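Ticket 692 - Bromance cell: gripper drifting off the pick point after a restart
Opened by: Hashini Majumder
Picked up by: Anjana Sivakumar
Opened 2/6/22
Status: closed, with one follow-up
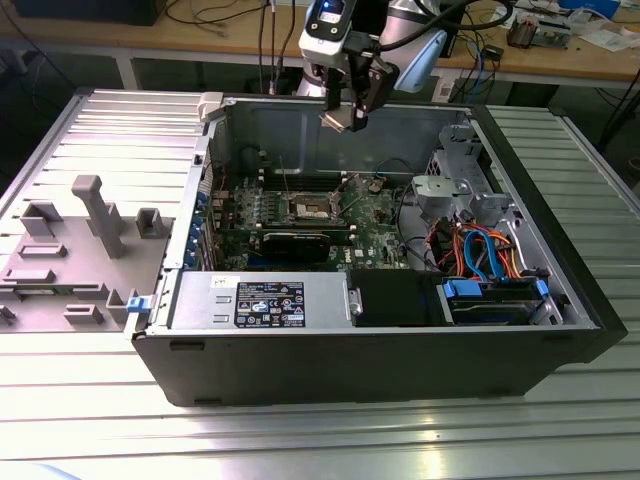

Hashini's first report

Hi Anjana, Bromance is missing again. It runs fine all morning, then after any restart the fingers come down to one side of where they should be. The first pick after the restart is the worst. It still closes, it still thinks it has the part, and then it lifts off with nothing in it. No fault on the pendant, no red light, nothing in the arm log that looks like a complaint.

What I've tried so far:
Restarted the arm on its own. Same.
Restarted the arm and the cell PC together. Same, maybe a touch worse.
Re-taught the first pick by hand. Good until the next restart, then off again by the same sort of amount, in the same direction.
Swapped to the spare PC case on the table in case ours was bent. No difference.

I have stopped re-teaching because I think I'm just hiding it. The old points are saved as a copy in the Haque folder, so we can go back to those whenever you like.

Anjana, first reply

Brilliant report, thank you, and well done for stopping the re-teaching! "Same direction every time" is lovely news. A loose finger or a slack joint would wander about. A steady shift means something is being set wrongly at start-up and then kept to very faithfully.

Could you do three things for me before you touch anything else?

1. Load the Haque copy of the points.
2. Drive the arm to the reference post on the grey fixture plate at slow speed, stop above it, and write down the X and Y from the pendant.
3. Restart, do it again, write them down again.

Please don't lean on the table while you do it. I know how that sounds, but I've chased my own elbow before now.

Hashini

Done. Before the restart, X and Y match the setup sheet. After the restart, Y is spot on and X is out by 1.3 mm. I did it again to be sure and got 1.3 mm again. Didn't lean on anything.

Anjana

Oh, that is a tidy number. I like it very much. Only X, so the table hasn't turned, it would show in both if it had.

Next question is whether the arm is wrong or the camera correction is wrong. The start-up routine (Jorine, for anyone reading this later) looks for the reference post, works out how far the plate has moved since last time and shifts all the points to suit. Turn that correction off in the Jorine settings page, restart, and go back to the post. The arm will then be working from its own zero and nothing else.

Remember to keep the speed right down. With the correction off it has no idea if the plate has been knocked, and the gripper goes in quite close to the top of the PC case.

Hashini

Correction off, restarted, X is perfect. Correction back on, restarted, X out by 1.3 mm. So it's Jorine?

Anjana

It's Jorine! Or something Jorine is being told. The arm is innocent, which saves us a horrible afternoon with the covers off.

I had a look through the start-up records from here. It takes several readings of the post and averages them, and most of them agree beautifully. Then there are a few that land well over to one side, every single start, and they drag the average along with them. I'd guess it is finding some other edge and taking it for the post. Can you check these for me:

Is the sensor housing tight on the wrist? Try to rock it with two fingers, gently.
Are the cables free all the way down, or do they swing across the sensor when the wrist turns to its start-up pose?
Is the sensor window clean? Dry cloth only, please.
Has anyone changed the lamp or moved it?

Hashini

Housing is tight. Window had a smear on it, wiped off, no change to the result. Lamp is where it always was.

The cables, though! I watched from the side at slow speed with the wrist going to its start-up pose. One of the black ones has got a big loop in it and when the wrist turns, the loop drops down and hangs beside the post for a moment before it settles. I went back to the maintenance sheet and the cable clip on the forearm was changed in the last service. The new clip sits further back than the old one, so all the slack ends up at the wrist end.

Anjana

That is a superb catch. I've been looking at numbers all day and you've just gone and looked at the thing.

Here's how I'd dress the cable. Take your time over it, it's a job that rewards fussing:

1. Arm to the park position, power off, key out and in your pocket.
2. Open the forearm clip and feed the slack back towards the elbow a little at a time.
3. Leave enough at the wrist for a full turn both ways. If you pull it tight it will fix this fault and give you a broken cable by August.
4. Close the clip by hand. It should hold the cable without squashing it.
5. Power on, slow speed, and turn the wrist to both ends of its travel while you watch the cable. If it goes tight anywhere, stop and give it some back.
6. Run the start-up pose by itself and look for anything hanging near the post.

Then correction on, restart, and back to the post for another reading.

Hashini

All done. It took me two goes, the first time I was too mean with it at step 5 and it pulled at one end of the turn. Second go is good. The loop is gone and the cable stays up out of the way.

Restarted with correction on. X is perfect. Restarted again, still perfect. Loaded the Haque points, ran the first pick, and the fingers came down just where they used to. I may have cheered.

Anjana

So you should! Please leave it running on normal work and do a restart at each break. I've asked for the start-up records to be kept for 300 starts instead of the usual 41, so if a stray reading turns up we'll have it.

One thing for me to do. Jorine shouldn't be averaging in a reading that disagrees so badly with its neighbours. It ought to throw it out, or stop and ask. I've raised that with Bredetti as a change request, and I'll link it here when they give me a number.

Hashini

13 restarts so far and X hasn't moved. I've put a dab of paint on the forearm clip and another on the cable where it goes in, so whoever does the next service can see where it should sit. I've added a line to the service sheet as well: "check wrist cable in start-up pose, slow speed".

Happy for this to be closed.

Anjana

Closing. The paint marks are a great idea and I'm going to do the same on the other cell. Follow-up stays open under my name for the Bredetti change. If X goes out again, reopen this one and don't start a new ticket, so the readings stay together.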